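Buying or leasing a first car: what do people want to know?
A student project by Adeel Dogar and Noreen Arain
Sunday, August 21, 2022

We chose car leasing because Noreen's family had just signed for one and none of us could work out what it cost over the whole term. That turned out to be a brilliant starting point! We wrote a short survey, got 244 replies from students and parents, and then compared the offers of two dealers, Nistlow and Patrício.
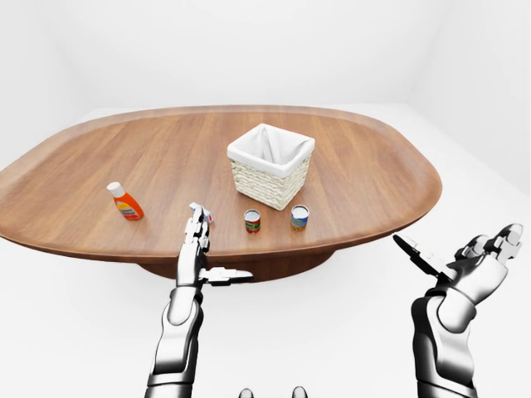 Our first job was to agree on what "total cost" means. A monthly payment looks friendly on a poster, but there's the deposit, the mileage limit, the servicing and the charge for scratches at the end (we loved digging into that last one). We put all of it on a single sheet, so that a parent could go through the whole deal sitting at an oval wooden table like this one, with no salesperson waiting for an answer. Patrício gave us every figure we asked for. Nistlow needed a second email, but their reply was wonderfully detailed.

We then worked out each offer over three years with the same small hatchback and the same yearly mileage.

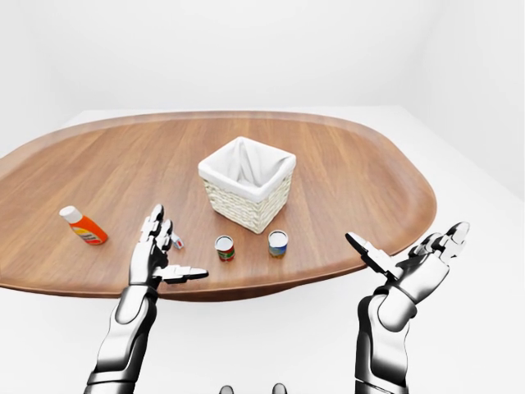

Can you hand a leased car back early?
Usually you can, but there is often a fee, and it may be close to the payments you still owe. Ask for the sum in writing before you sign.

Many people who answered our survey had never thought about this, and it became our favourite part of the project. Adeel built a small calculator and named it Stelura. You type in the deposit, the payment and the number of months, and it shows the cost of leaving at any point 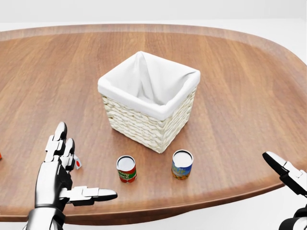 along with what you would have spent by then on a used car bought outright. Watching the two lines cross on the graph was really exciting. Next we want to add insurance and electric cars, and Noreen would like to have a new version ready by December.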